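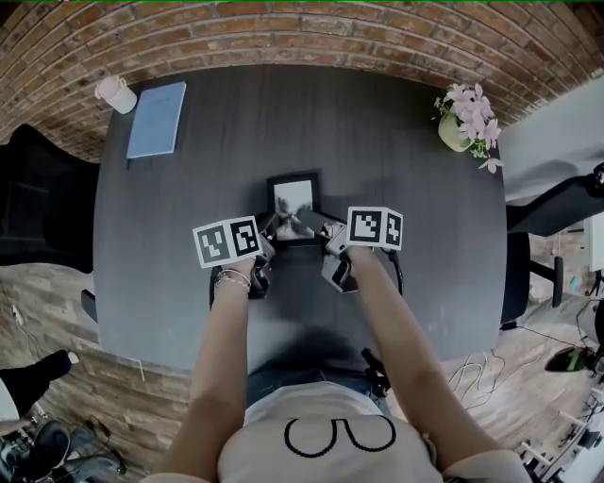

Adult Strings Department

Welcome, and thank you for stopping by our page! We are the part of the Tshabalala School of Music that looks after grown-ups who want to play the violin, viola, cello or double bass, and we have been doing it for 27 years now, first in Wasavby and, since the move, in Datville. If you took lessons as a child and quit in seventh grade, you will be in good company here. If you have never held a bow in your life, you will be in good company too, and you may even have the easier time of it, as you have no old habits to unlearn.

The department began as a single evening class for parents who were tired of sitting in their cars while their kids had lessons. Somebody asked whether there was a spare cello, there was, and by the following May the parents had a little concert of their own with three pieces on the program. One of them was a waltz that fell apart in the middle and had to be started over. We still play that waltz every spring. It goes better these days, mostly, though the second violins have been known to take the repeat when everyone else has moved on.

These days we teach private lessons, small group classes and two ensembles. A private lesson lasts 60 minutes. We know that sounds long if you remember half-hour lessons from school, but adults like to ask questions (so many questions, and we love them), and it takes a while to tune up, rosin the bow, apologize for not practicing and settle down. Please don't apologize for not practicing, by the way. You have a job and a family and a dishwasher to empty. Bring the piece you meant to work on and we will work on it together.

Group classes run in terms of ten weeks and are sorted by how long you have been playing. First-year students learn to stand or sit comfortably, to draw a straight bow and to read the notes of the D major scale. We go slowly on purpose. Second-year students add the keys of G and C and begin to use the fourth finger, which complains at first, and after that we mix people up quite a bit, so that a three-year violist may find herself sharing a stand with someone who has been at it since the Wasavby days.

Instruments can be rented from us by the term. We keep violins and violas in full size and in three-quarter size, and cellos in full size only. The double basses stay at the school. A rental comes with a bow, a case, a cake of rosin and one free string replacement per term, so there is no need to panic if your E string snaps while you are tuning. It happens to all of us, usually the night before something important.

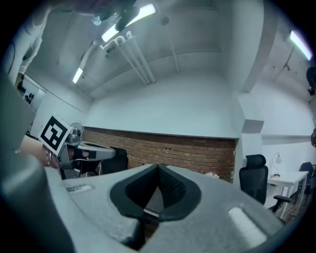

Ensembles and Concerts

Our bigger group is the Wundier Strings, a full string orchestra for players in their third year and up. It has 40 chairs and there is nearly always a waiting list for violin and never one for viola, so if you have been wondering whether to switch, consider this your nudge. The orchestra rehearses weekly during term and plays two concerts a year, one in December and one in late spring. We choose music that sounds good when played a shade under tempo. There is far more of it than you might think – serenades, dance suites, hymn tunes, arrangements of songs your grandmother hummed while she was ironing.

The smaller group is called Slow Strings and it is open to anyone who can play a one-octave scale. There are no concerts unless the group wants one. Some years it does and some years it would much prefer to eat cake and play rounds, and both have made for very happy evenings. New players can join at the start of any term, and you are welcome to come and listen first.

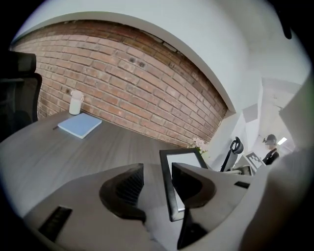
People often ask us how to practice at home without driving the household up the wall, and we have given this a good deal of thought over the years. A rubber practice mute helps, and so does picking the same time every day, so that the family knows when to walk the dog. Ten minutes after supper will do more for you than two hours on a rainy weekend. Try to face into the room if you can. A bare wall like our red brick one throws the sound right back at you, and beginners tend to hear every scratch twice and lose heart, when a step or two away from it would make the same scale sound a lot kinder. Leave your stand set up with the music open, too.

Signing up is simple. Call or stop by the front office in Datville and tell us which instrument you are curious about and which evenings you have free, and we will set you up with a trial lesson. You don't need your own instrument for the trial, or any music. Short fingernails on the left hand are a help. Parking is behind the building, and cellists may pull up at the side door to unload.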